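Best way to oil a butcher block table? Getting conflicting advice

Asked in Kitchen & Dining, 4 replies, 819 views

Got a secondhand butcher block table in August. Seller said olive oil, my sister says never. Top feels dry and rough in spots. We eat at it every day so needs to be food safe. Do I have to sand first??

Answer 1

No olive oil, it goes rancid and gets sticky. Food grade mineral oil from the drugstore is fine. Sand lightly with 220, wipe it down, flood it, leave overnight, wipe off the extra. Do that a few times the first week then once a month or so.
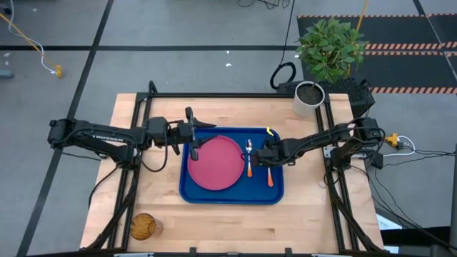
Imadthorpe, October 2026

Mine is the pale kind too, strips joined lengthwise. Has a small brown mark to the right of center I never got out - tried lemon and salt, tried sanding, gave up. I use Storna board wax over the oil, lasts longer than oil alone. We do meals on a tray now, saves the top alot of wiping. Don't put hot pans straight on it and dont leave puddles.

Answer 3

I just use whatevers in the cabinet. never had a problem

Reply from asker: thanks, going with mineral oil. Will skip the olive. Does the wax smell?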